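Selector switch turns together with the knob, how to stop it?

Asked by Mattes Rieger in Workshop and Garage
3 answers

Hello all. I have a small dust extractor in my garage, and last winter I built a control box for it. The box is plastic, wall about 2 mm, and in the front I have one selector switch with three positions (off, low, high). It worked good until October. Now when I turn the knob, the complete switch turns in the hole. The wires behind are twisting and I am afraid one day one of them comes out.

I tightened the ring nut from inside by hand, as strong as I can. It holds for maybe 14 days and then it is loose again. The hole was made with a step drill and I must admit it is a bit bigger than it should be. The switch came in a bag with no paper, so I don't know if some part is missing. 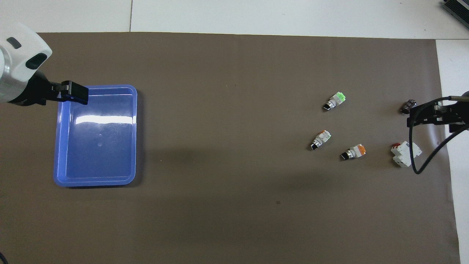

My question is if I can put glue around the collar. My neighbor says yes, hot glue, finished. But then I can never change the switch if it dies. Is there a better way? I don't want to buy a new box, because all the cable glands are already in and it took me one whole weekend.

Voltage is 24 V for the control side, the motor is switched by a contactor in another box. So please no answers about why I am playing with the mains.

Answer 1
from Ottmar Lammers

Hot glue is fine. Mine holds for years.

Comment by Mattes Rieger: On the inside or the outside?
Comment by Ottmar Lammers: inside

Answer 2 (accepted)
from Wiebke Gerlach

Please don't glue it yet. First take the switch out and look at the neck of it, the part that goes through the wall. Many of these have a small nose on one side. The nose should sit in a notch in the hole, and this notch is what stops the turning. The nut only pulls the switch against the wall, it is not made to hold against your hand every day.

If you find a nose, you need a notch. I do it with a small round file, a few strokes only, and try the switch after each two or three strokes. Think before filing where the knob should point in the off position! I once made a very nice notch on the wrong side and had a switch where off was pointing down to the floor.

If there is no nose, or your hole is too big for the notch to help, then make a backing plate. Take a piece of aluminum sheet, as big as there is place for inside the box, and drill the correct hole in it (measure the neck, don't trust the old hole). File the notch in the plate if you need one. Fix the plate to the box with two small screws, one left and one right. Now the switch sits in metal and the oversize hole in the plastic doesn't matter any more. Check that the neck is long enough for both walls — with your 2 mm it should be no problem, but measure.

Also tighten with a proper ring wrench, with feeling. Plastic gives way slowly under pressure, and this is probably why your nut is loose again after two weeks. And before you put all back, turn off the supply and let the wires make a loose curve behind the switch, so nothing pulls on the terminals.

Comment by Mattes Rieger: There is a nose! I never saw it, it was full of plastic dust. I will do the plate and the notch together. Thank you very much.
Comment by Wiebke Gerlach: Good. Round the corners of the plate, they like to cut wires.

Answer 3
from Reinhold Böttcher

I agree with Wiebke, only one addition. If the knob itself goes hard, a new nut or plate will not help for long. Sawdust gets inside and then you use more force every time. I had this on my band saw and changed the complete switch after 6 years. For wood dust look for one with a good sealing ring under the collar, and put the ring on the outside of the box. I have seen it mounted inside more than once, also by me.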